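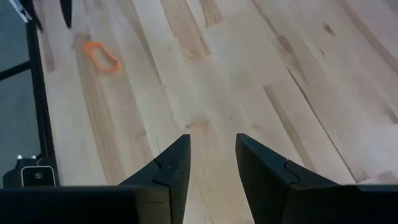 An orange rubber band on pale wood planking at Gravari's Drekstead showroom.

Gravari opens its desk-clearing service to home offices

DREKSTEAD, 10th January. Gravari, the workplace tidying firm, is taking its desk-clearing service into private homes, having run out of offices in Drekstead willing to admit they still need it.

The service, called Ragab, started in October with business customers only. A team of 2 spends a morning at the desk, sorts whatever is on it and in it, and leaves behind a bare top and a labeled tray of things the owner has to decide about. The tray is usually where the trouble starts.

In its first season Ragab cleared 129 desks. Of those, 103 had at least one drawer that the owner described as "fine" and asked the team not to open. All of them were opened in the end, with permission. Gravari reports a great many takeout menus, keys to filing cabinets that left the building years ago, and rubber bands in quantities no paperwork could explain. The firm now has 4000 of the bands, donated by customers who could not bring themselves to throw them out and did not want to watch someone else do it.

They will be handed out in small bags at the Drekstead showroom, where visitors may also look at the new Stomidholm desktop. Stomidholm is a solid pale wood top with visible streaks and the odd knot, sold without drawers, shelves, cubbies or any other place to put a thing down and forget it. Gravari considers the missing drawer its best feature and has priced it accordingly.

Home bookings for Ragab open today. Customers are asked to leave the desk as it normally looks and to resist tidying up before the team arrives. Most will tidy anyway, and the morning costs the same.

The service does not cover garages. Gravari has been asked, and has seen photographs.

Bookings and press inquiries: the Gravari showroom, Drekstead, weekdays during opening hours.

ENDS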